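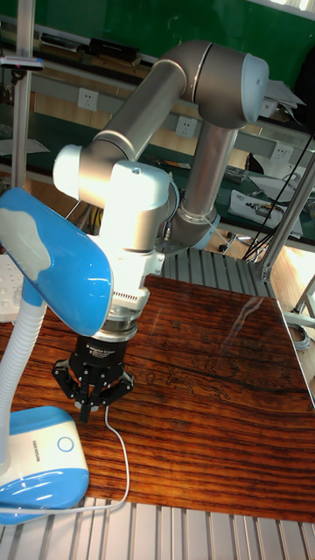 Blue-and-white gooseneck lamp, bottom left corner of the board, shade tipped forward.

Small lamps, big boards: getting light onto the part of the bench you're working on

I have owned a lot of lamps. Most of them lit the wall. A few lit me, which was worse. It took an embarrassing stretch of my adult life to work out that a bench lamp has one job, and that the lamp is rarely the reason it isn't getting done.

What follows is for anybody who works on a board or a tabletop and keeps leaning in closer and blaming their eyes. Your eyes may well be going. Move the lamp first.

Where it goes

Put the base in a corner of the board, on the side opposite your working hand. If you're right-handed, that's the left. The shadow of your hand then falls away from the work. I ran mine on the right for one whole winter at the old place in Gunham and sanded through the veneer on a drawer front I couldn't properly see. The drawer is still in use. I keep it at the bottom of the stack.

Near corner or far corner is a matter of taste. Near means you can reach the switch. Far means you won't put your elbow on it.

How to aim it

Tip the shade forward until you can't see the bulb from where you sit, then stop. If you can see the bulb, you're lighting your own face. A deep shade is forgiving about this and a shallow one isn't.

Aim at the spot where your fingers go. People aim at the middle of the table out of some feeling for fairness.

Bending a gooseneck

The ribbed, bendy kind of neck is lovely until you treat it like a garden hose. Use two hands, one low on the neck and one just under the shade, and make one long curve. Don't grab the shade and haul. Tight kinks down by the base are how a neck goes floppy, and a floppy neck will sink an inch every ten minutes, like a guest who won't admit they're tired.

If yours already droops, bend it well past where you want it and let it settle back. If it still droops, wind a strip of cloth tape around the lowest few ribs. It looks terrible. It held mine up for 8 months.

Keeping the base put

Light bases wander. Four dots of removable putty will fix one to a sealed board and come off again on Friday when you want the space. Don't use double-sided tape on a wood surface you're fond of. Encarnación Campos, who taught me most of what I know about finishing and was not gentle about it, used a square of damp shelf liner under everything, then complained that everything left a square. Use it dry.

A touch button on top of the base is handy with glue on your fingers and a nuisance with glue on your sleeve. Keep the sleeve away from it. Wipe it with a cloth that's barely damp, with the lamp unplugged.

Cords and cables

Anything thin and white lying across a red-brown board looks obvious at noon and disappears completely by suppertime. Run cables along an edge if you can. If one has to cross, let it cross in a slack curve with nothing pulling on it, and don't park the lamp base on top. I once cut through a cord with a marking knife, very neatly, on the line.

Bulbs

Skip this if your lamp has its light built in and you're stuck with what it gives you.

Warm bulbs flatter wood and lie about stain color. Cool ones tell the truth and make your supper look like evidence. I keep one of each in the drawer and swap them when I'm matching a finish. The packet I bought last March was a brand called Zerora, and it did fine. Check the maximum wattage on the lamp before you put anything in it.

The board itself

A glossy board bounces light right back up at you. If you're squinting, lower the shade a little and turn it a few degrees off to one side, and the glare slides away. Or lay down a sheet of brown paper and get a clean surface into the bargain.

Wipe along the grain. Dust shows worst under a low lamp, so turn it down nearly flat to the surface when you think you've finished cleaning. You'll find you haven't. Do the same before a coat of varnish, when it matters, and skip it before company comes, when it will only upset you.

Dusting the shade

Twice a year, lamp cold and unplugged, soft dry cloth, inside and out. Go lightly over any stickers or decals, and wipe toward the middle of them so you don't lift an edge. The inside of the shade does most of the work and gets none of the attention. Mine had a moth in it. I'd been wondering about that shape on the table.

Next page: drawer runners, and why the candle trick only works with the right candle.

Contact: Manurung Bench Notes, P.O. Box 1193, Gunham | Copyright Manurung Bench Notes, all rights reserved | Back to top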